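Household robot trial sets equipment budget for second stage

Pirkix has approved the equipment budget for the second stage of its household robotics program, with most of the money going to gripper parts and spares. The plan covers two-armed units that are being taught kitchen and cleaning jobs in ordinary rooms, with ordinary furniture and appliances. 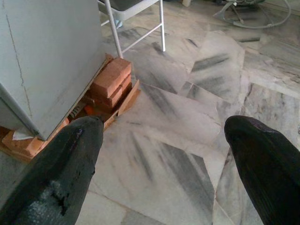
By Ilir Krasniqi
June 2022

Wear on gripper fingers was the first item raised when the program reviewed its spending in May. The black coating on a finger can rub through to a grey, textured layer while its partner on the other side still looks smooth. Until now fingers have been replaced in pairs, whatever the state of the second one. Under the new budget they will be bought and logged singly.

The first order is for 102 fingers from Bullarer, at a total of $1,638 before freight. They will be kept on site so that an arm is not left idle while parts are in the mail. The old arrangement, in which each team ordered its own, ends when the shipment arrives.

Pirkix also looked at leasing complete arms from Çetinkaya. It decided to stay with the units it owns for another 36 months and put the difference into maintenance. A lease would have included servicing, but the program would have had to give up its own gripper housings and retrain its operators on a different controller. 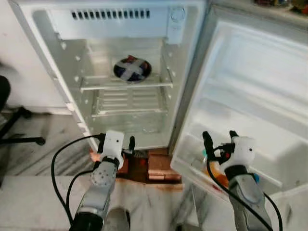 Appliances have their own line in the budget for the first time. The program had been using whatever was at hand, and the cost turned up under general supplies, where it was hard to track. Small fridges are useful for training because one unit gives the arms several kinds of work. With the door swung wide there is a wire shelf to reach into, a bin low on the door and a round thermostat dial up in the corner, all at different heights. The budget sets aside $1,000 for replacement appliances, to be bought second-hand where possible.

Cables were the other point of discussion. Operators asked for shorter runs to the grippers, and a quote has been requested from Flotia for made-to-length sets. No amount has been committed. If the price is too high, the existing cables will stay in use and clips will be added along the arms.

Floor work will continue under the same plan, including practice at reaching near the base of cabinets and chairs. No new equipment is being bought for it.

Teams have been asked to send in their parts counts before the finger order is placed. Requests for anything outside the approved list will be held over to the next review.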